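Let the Kids Do the Boring Task

I've been helping out with an after-school robotics club for five years now, and every spring I have the same argument with somebody's parent. It goes like this. They come in at pickup time, they look over their kid's shoulder, and they say, "So it puts blocks in a basket?" And I say yes, it puts blocks in a basket. And then they tell me about the other club across town, the one with the battle bots and the fog machine.

Look, I like a fog machine. I've been to the big Plevura tournament twice and yelled myself hoarse both times. But I've come around to thinking that blocks in a basket is the best project we've ever run, and I'd like to make the case for it before we hand in our plan for next year.

The rules fit on an index card. You get colored cubes, a tablecloth and a basket. The arm has to pick up every cube and put it in the basket, and once you press start you keep your hands off. We run 50 tries per team and write down every one of them, including the embarrassing ones. The first year, our best team scored 11 out of 50. They were crushed! They had a video of it working perfectly, and they'd shown that video to their grandparents and the whole bus.

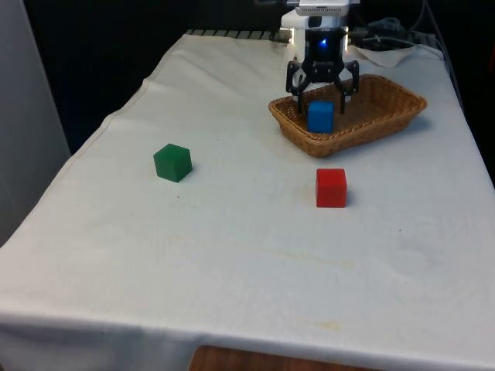
Derar team's setup: blue at the basket, green and red still out on the cloth.

What that task teaches is the gap between "it worked" and "it works," and I don't know a cheaper way to teach it. A kid on the Derar team (they name themselves, don't ask me) spent most of March on the cloth. Just the cloth! Wrinkles throw off the height of a cube by a tiny bit, and a tiny bit is enough to make the fingers pinch a corner and send the thing skidding. She tried ironing it. She tried taping it. In the end she changed the way the arm came down, which took her a weekend of trig she'd sworn she would never use.

Nobody on a battle bot team gets to be that stubborn about one small problem. There's too much to build and the match is over in a couple of minutes. If you lose, you lost to a bigger spinner, and you go home wanting a bigger spinner.

Réjean Zacharias, who started our club and still does most of the wiring, disagrees with me, and I should be fair to him. He thinks we lose kids. He's right, too – we had a few drift off this year, and one of them told me flat out that it was dull. Réjean wants something loud at the start of the season to hook them, with the cubes after the winter break. I could live with that, though I'd want the log sheets from day one, loud or not.

The money matters as well. Our consumables for the whole season came to under 400 dollars, and a good chunk of that was snacks. A serious combat team can burn through that in one bad afternoon. When a new cube costs less than a candy bar, kids aren't scared to try the dumb idea, and the dumb idea is how the Sorer team got from 31 to 43.

So that's my pitch: keep the cubes, keep the 50 tries, and let Réjean have his loud month if he promises to clean up after it. And parents, when you come in at pickup, please ask your kid for the number instead of the video. You'll get a much longer answer in the car.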